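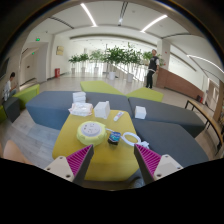
I am against the clean table. In our shared lounge in Korkska we tried it in April, and every cable and small box went into a drawer. After 6 days people sat on the benches and asked each other where is the charger.

A low table between seats should hold what the hands need - a socket, a cable, a tube of something, a few packets. Visitors may find it untidy. I find it polite, like a door that is left open. Please put the drawer things back.

Firdevs Karakaya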